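Ehsan Zarei
Thread on the arm quote we got from Cunamska, for anyone else trying to put a prep kitchen budget together this July.

The base package includes 48 hours of simulator time. You pick a task, they set it up. We picked carrot into bowl. I figured if we're going to spend money, start with the dullest job we have.

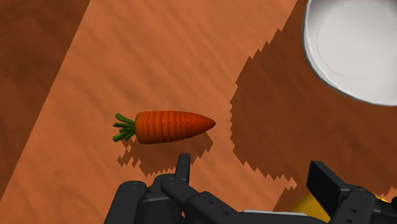
Last edited in July

A simulated carrot is never muddy, bent or split. Ours are. I asked Cunamska what changes in the price when the carrots are real and got sent a brochure.

Then the line items. Spare finger pads: 2,603 for the set. Lead time 90 days. So if you tear one in week one, you own a very nice coat rack until fall. 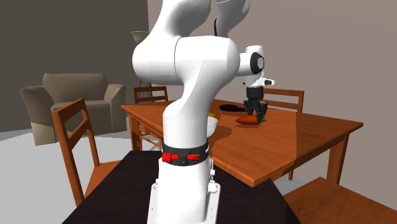
Also check what the mounting is costed at. Our quote had the arm and the gripper and no stand at all. Toft did list a stand, then left out installation.

Nurhan Kırmızıgül asked me what payback period I'm using. 28 months is the vendor's number. It assumes two shifts. We run one.

I'm not saying don't buy. I'm saying I want a trial on our own bench, with our own vegetables, before anybody signs. Cunamska is "checking internally." Will add to this when they answer.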